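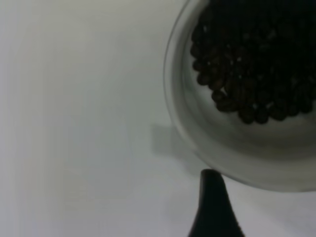 Confidence scores from a grasp planner should not be used as a stop condition. Most teams do it anyway, and the default configuration in Plitmont encourages it.

The score is computed from a depth estimate. On a pale rim over a pale table, that estimate is weakest exactly where the fingers have to go. Granular contents make it worse: coffee beans return a patchy surface, the plane fit drifts toward the pile, and the planner reports a clean approach at the wrong height. In our logs from November, 69 rejected grasps on light tableware had a median height error of 7 mm. Their scores were no lower than those of the accepted ones.

Raising the threshold only shifts the failures to a retry loop. Skoravis retries up to 20 times before it raises a fault, and each retry reads the same bad depth.

A better stop condition is contact. Finger current is noisy, but it is measured at the object. We close at low force, check for load within 2 control cycles, and back off if it is absent. The planner score is still logged. It has no vote.

Vendors should ship it that way and leave the threshold as an option, off by default.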